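Okinow Help Desk
Ticket 3020: Hot water runs out during second wash cycle
Status: Closed
Opened by: Séverine Guillot, Fonivmont building office
Assigned to: Zixuan Cai
Opened: February 21, 2022

Original report

The laundry room at Fonivmont has a Shawky tank heater, 80 gallons, feeding two washers and one utility sink. The first load of the morning fills hot. The second fills lukewarm if it is started right after, and the sink is lukewarm too. Waiting an hour brings the hot water back. We have not changed the thermostat. There is no error light on the front panel and no water on the floor. The heater was put in last August and the problem began a few weeks ago.

Reply, Zixuan Cai

Thanks for the detail. Please send the following:

The thermostat setting on both the upper and lower dials.
Whether the tank makes a popping or rumbling noise while heating.
Whether the breaker has tripped at any point.
Water temperature at the sink tap after one minute of running, first thing in the morning and again after one full wash.

Turn the breaker off before taking either cover plate off the tank. The terminals behind them are live whenever the breaker is on.

Reply, Séverine Guillot

Both dials are at 125. No popping that I can hear. Breaker has not tripped. Tap was 124 in the morning and 88 after one wash. I used a kitchen thermometer, so allow a degree or two.

I can take more readings if you need them.

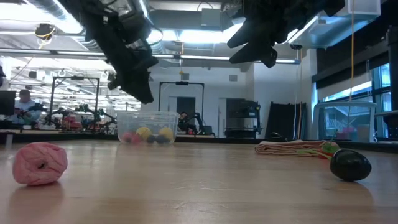
One more thing, the washers are set to the normal cycle with a hot fill. I asked the tenants on the first floor and they said they have been using the same setting all along.

Reply, Zixuan Cai

A drop from 124 to 88 after one wash is too much for a tank that size. There are two likely causes. One is a failed lower element. On this type of heater the upper element heats the top part of the tank first and then hands over to the lower one. If the lower one is dead, you get a small amount of properly hot water and then cold. The other is a broken dip tube, which lets incoming cold water mix in at the top of the tank.

Your morning reading fits either one. The recovery time points more toward the element, but I would test before ordering anything.

Test for the lower element:

1. Breaker off. Confirm with a tester at the terminals.
2. Remove the lower cover plate and fold back the insulation.
3. Take one wire off the element.
4. Set the meter to ohms and touch a probe to each screw.

A good element of this rating reads between 10 and 16 ohms. No reading means it is open and has to be replaced. Also check from each screw to the tank body. There should be no reading there at all.

Reply, Séverine Guillot

Our maintenance contractor did the test. Lower element has no reading across the screws. Upper element reads 12.8. Nothing to the tank body on either. He wants to know if he can fit a Cullau element he has in his van or if it has to be the original part.

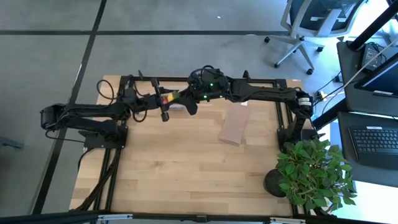
He also asked how far down the tank has to be drained. The floor drain is on the other side of the room and he only has a short hose. He took the lower cover plate and its screws off and wants them kept together while he works, so I told him he could lay them out on a table. A light wooden top like the butcher-block one in my second attachment would do, as long as he puts a towel down first. The water to the heater is shut off at the valve for now and I put a sign on both washers.

Reply, Zixuan Cai

The Cullau part is fine if the voltage and wattage match what is printed on the rating label and the thread is the same. Use a new gasket. Do not reuse the old one.

The tank has to be below the level of the lower element, so in practice drain it fully. Open a hot tap upstairs to let air in. If the short hose won't reach, a second hose with a coupling works. A bucket will take most of the day.

Refill completely and run the hot tap until it stops spitting before the breaker goes back on. An element powered up dry burns out in seconds.

Reply, Séverine Guillot

Element replaced and tank refilled. There was a lot of sediment at the bottom, almost 2 inches. Tap is 124 before a wash and 119 after. Two hot loads back to back were both fine. The part and gasket were on the contractor's invoice, $400 with labor.

Reply, Zixuan Cai

Good numbers. With that much sediment I would flush the tank every six months. Buried elements overheat and fail early. Closing this one. Reply to the same ticket if the temperature drops again.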